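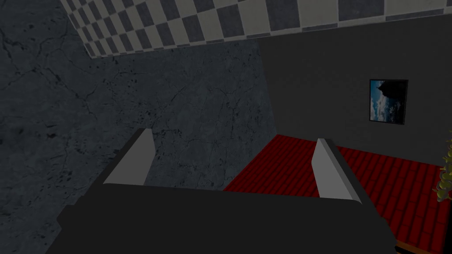

Gripper open in the simulated room, red tile floor and checkered ceiling

From: Lihua Peng
To: bomside-bench list
Subject: Re: [bomside-bench] Gripper and workstation, one order or two?

Mok wrote:
> I finally got the Lurkis quote back. The parallel gripper is 2259 with the
> mounting plate and a cable, and they want 300 on top of that for a second
> set of fingers. Shipping is extra and they won't say how much until we give
> them an address with a loading door.
>
> My question is whether we put the gripper and the new workstation on one
> order or split them. If we split, the gripper slips past March and we spend
> the spring in simulation only. Is that a disaster? I don't have a feel for
> how much you're getting out of the sim right now.

Not a disaster at all! I'd split them, and I'd buy the workstation first.

We're getting a lot out of the sim. I spent most of Sunday on it and came away really happy. The room it runs in has gotten a bit wild (marbled stone on one wall, plain dark gray on the next, a little framed sky picture hanging up) and I love it, because I want the vision side to cope with busy surfaces before it ever meets our bench. With the fingers spread you can see the far wall and the floor through the gap, so there's plenty of background for the object finder to get wrong. We can learn plenty that way before anyone picks up a screwdriver.

What holds us back is the machine. The old box takes around 20 minutes to get through a batch of rendered views, and every time I change a texture I go make tea. A better graphics card pays off the day it arrives. The gripper would sit in its carton until the arm mount is done, and the arm mount is still a drawing.

A few things on the Lurkis quote:

I'd keep the second set of fingers on the list. Flat plates are fine for boxes and blocks, and that's what I'm modeling now, but I'd like a pair we can cut up and glue rubber onto without feeling bad.

Ask if the price includes the controller. Breditz lists theirs as a separate line, and it was easy to miss the first time I read it. If Lurkis does the same, the two quotes are a lot closer than they look.

Ask for the CAD files before we pay, too. I'd like our real finger length and opening width in the sim while we wait for delivery -- then the grasp work carries over and we don't redo it all in the summer.

For the budget sheet, I'd put the workstation under this quarter and the gripper, spare fingers and shipping together under next. Leave the shipping cell blank until they answer. Last time we typed in a guess and it stayed there all year.

One thing I haven't figured out is the power supply. Does anybody know if the bench at the Bomside end is on its own breaker? I'd hate to buy 2 power strips and find out the answer was an electrician.

Mok, if you send me the Breditz PDF again I'll line it up against the Lurkis one tonight. I'm excited about this, can you tell?

Lihua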